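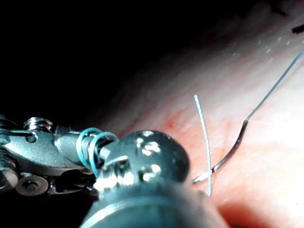 Surgical Skills Lab — Equipment and Supplies

Suture practice station, Room 6

The station is set up for needle driving and knot tying with wristed instruments. Trainees work on a Rustine tissue pad with a straight incision. The pad sits on a Moltard base and can be turned to change the angle of the cut.

What is supplied
Rustine pad, one per trainee
Curved needles with braided thread, Figueiredo
Needle drivers, 2 per station
Sharps box and pad tray
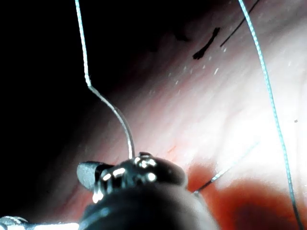

Thread over the pad, with a needle driver at the bottom.

Thread comes on the needle. Cut it to a working length before you start — long tails catch on the wrist joint. Look over the cable loops at the neck of each instrument and report any fraying. Do not oil the joints.

Pads can be used on both sides. Put used ones in the gray bin. A replacement case from Brosar is stock number 1299 and holds 6 pads. 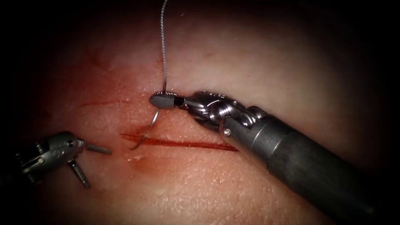
Curved needle passed beside the incision, right instrument holding.

Needles go in the sharps box, never back in the tray. Instruments are wiped down and hung up after each session.

Pad stock was last checked 6th March. Bookings and supplies: Killian Chevalier, lab desk.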